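I have now put 1,487 miles on the Ollarden coilovers and I still look for excuses to go and get milk. Bad ones, too. We had three cartons in the fridge last night and I went anyway, the long way, up over the ridge and back down through the switchbacks above Cindesthorpe.

The car first, for anyone new here. It's a 1991 Miata, the 1.6, in white, with a hardtop that came from a different car and has never quite matched. I bought it as a runner with tired everything. Engine is stock apart from an intake I regret. Brakes are stock size with better pads. It does a handful of autocross days a year, one or two track days if I'm lucky, and the rest of the time it takes me to work and back on roads the county last repaired when I was in school. So I need a suspension that can do a bit of all of it, and I don't have the money for the kind that can do all of it well!

What came off was the original shocks on a set of lowering springs some previous owner had fitted. You know the combination. It looked great parked and it drove like a shopping cart full of bowling balls. The back end sat on the bump stops over anything bigger than a pine cone, and in a long corner with a ripple in it the car would hop sideways, land, think about it and hop again. I had talked myself into believing that was character.

I'd been putting off coilovers for a couple of years. The cheap ones scared me and the good ones cost more than I paid for the car. Then Nesma Ouazzani, who runs the same class as me at our autocross club and beats me by a second and a half every time out, let me take a run in hers on a set of Ollardens. I came back in, took my helmet off and asked her for the part number.

Ollarden sells two versions for this chassis, the Street and the Arango. The Arango is stiffer, with a shorter body on the front so you can go properly low. I went for the Street, and if your car sees real roads I think you should too. You get threaded bodies, separate adjustment for height and preload, new top mounts already assembled (this alone saved me an evening) and a single damping knob on each corner with 17 clicks. Two spanner wrenches in the box. The instructions are a folded sheet with good drawings and slightly strange English, and every torque figure I checked against the shop manual was right.

Fitting them

I did it in my own garage on jack stands over a weekend in March. The rear went in so quickly I got cocky. Then I met the front. On these cars you either drop the upper control arm or you pull the long lower bolt and swing everything down, and my long lower bolt had been in there for thirty years and liked it. I soaked it overnight, heated it, hit it, soaked it again, and went in for dinner in a mood. It let go the next morning on the first pull. I did nothing different.

A few things I'd pass along. Mark the position of your alignment cams with a paint pen before you loosen anything, then you can at least drive to the alignment shop in a straight line. Disconnect both sway bar end links on the axle you're working on, both sides, or you'll be fighting the bar the whole time. Don't do the final tightening on the rubber bushings with the suspension hanging. Get the weight of the car on the wheels first - I used ramps - and torque them there. I've seen people tear up new bushings in a season by skipping that. And put anti-seize on the threads of the bodies while they're clean and in your lap, not two winters from now.

The only thing I didn't like about the install was the brake line bracket on the front left. The tab is welded a hair too far around and it put a twist in the hose at full lock. I bent it with pliers until I was happy. It took ten minutes, but on a new kit I'd rather not have pliers out near a brake hose. I emailed Ollarden about it and got a polite answer saying they would pass it on.

I bled nothing, broke one end link (mine, rusty, my fault) and had the car on the ground by Sunday evening. Okay, it was nearly midnight.

On the road

Oh, it is lovely. The first thing I noticed was how quiet it was. I had gotten so used to the rear crashing around that I drove half a mile with the radio off, listening for something to be wrong. The springs are firm, you feel the road, you feel the paint on the road, but each bump is one bump and then it's over. The old setup would still be discussing it at the next intersection.

Through the switchbacks the difference is silly. There's a left up there, third gear, with a patched section right at the apex, and I have always lifted for it. Always. Now the car takes a set, rides across the patch and carries on, and I can pick up the throttle where I used to be catching a slide. The nose goes in sooner as well. Some of that is the fresh alignment, to be fair, and I'm not going to pretend I can separate the two.

I run 6 clicks from soft at the front and 5 at the rear for the daily stuff. For autocross I've gone up to 11 and 9. Past 12 or so on the front it starts to skip on rough pavement, and I haven't found a use for the last few clicks. Somebody on slicks might. The adjustment is real, by the way, you can feel two clicks easily, and I can't say that for the kit on my last car.

On the highway at 70 it's calm. It used to want little corrections all the time and now it tracks. My commute has one set of expansion joints that used to make my glasses bounce, and they don't.

Autocross

Our first event of the season was in the big lot behind the old Histenum warehouse, which is bumpy at one end and slick as a plate at the other. In the slalom the car changes direction so much faster that I was early for the first two cones and hit both! Once I'd calmed down I took eight tenths off what I would call a decent run for me. Nesma still won. She was nice about it, which is worse.

Tire wear across the fronts looked far more even at the end of the day too, though I'd want a few more events before I get excited.

The complaints

The rear damping knobs are under the trunk trim. You can reach them, but you have to unclip the carpet each time, and I've already lost a clip. Extenders exist and Ollarden sells them separately, and I think they should be in the box.

The locking collars need to be checked after the first week. Mine had moved on one corner, only a little, enough to hear a tick over speed bumps. Cinched it down and it's been silent.

The black finish on the spring perches marks if you look at it sideways with a spanner. I don't care, some of you will.

And I'd have liked a chart of starting heights. I ended up measuring from hub center to fender lip and copying Nesma's numbers, then coming up a quarter inch at the back when I scraped on my own driveway.
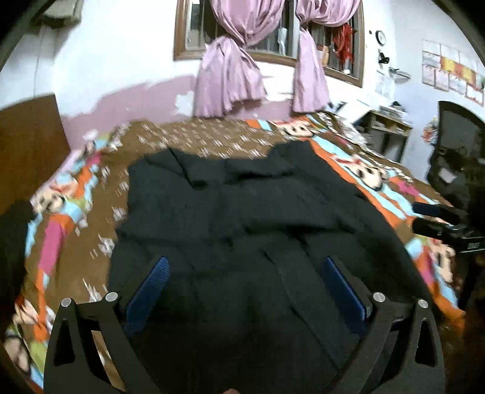 Crumpled dark blanket on the bed, between the gripper's blue pads.

Living with it

I've had a few messages asking whether a passenger will put up with it. Mine does. My sister rode with me to the coast and back, two hours each way, and fell asleep on the return trip, and she used to get out of this car holding her neck. It's still a small, stiff, loud convertible. If you want soft, leave it on stock springs and good stock-type shocks, and you'll have a very sweet car for less money.

I can't tell you about long life yet. We get road salt and I'll be rinsing the threads out every couple of weeks next winter and greasing them in the fall. Ollarden says the dampers can be rebuilt, and I did ask for a price per corner, and it was fair enough that I'd do it before buying another set. I'll put up an update when I've been through a winter with them.

Would I buy them again? In a heartbeat, brake line tab and all. I'd get the knob extenders in the same order, and I'd start soaking that front bolt a week ahead. Next on the list is the sway bar, and then I suppose I have to do something about the driver.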